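May 2018

**Tremen to offer free drinks tasting days in Berton**

Soft drinks wholesaler Tremen will hold 8 free tasting days at its Berton depot in June, open to cafe owners, school caterers and market traders. Each session lasts 90 minutes and has places for two people per business. 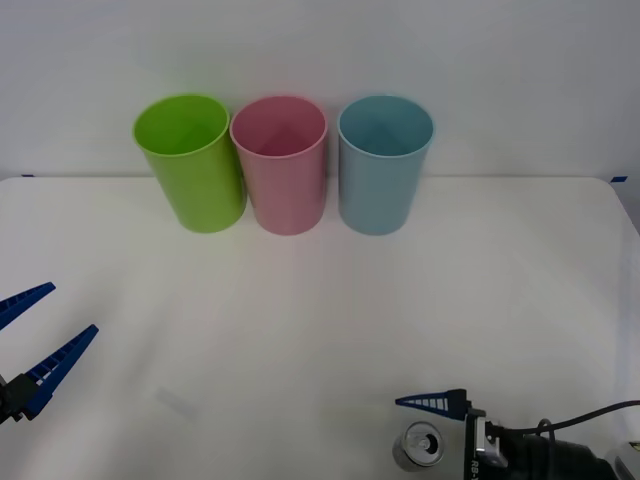 Tasting days were first held for Tremen's existing customers, and 439 businesses are now on the invitation list. Samples are poured into plain cups, such as the green, pink and blue plastic ones shown, and visitors fill in a short form before the product names are given out. Prices are discussed afterwards.

"Small shops often have to order a full case before they know if they like a drink," said Gifty Bonsu, sales manager at Tremen. "We would like them to try it first."

The range will include squashes, sparkling water and sugar-free canned drinks.
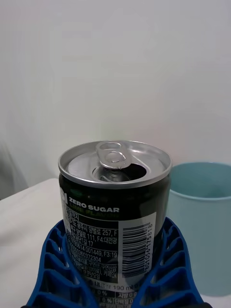 *An opened can of a zero sugar, lime flavour drink.*

Parking is free at the Kpodo Road entrance. To book, contact Adom Baidoo at the Berton depot.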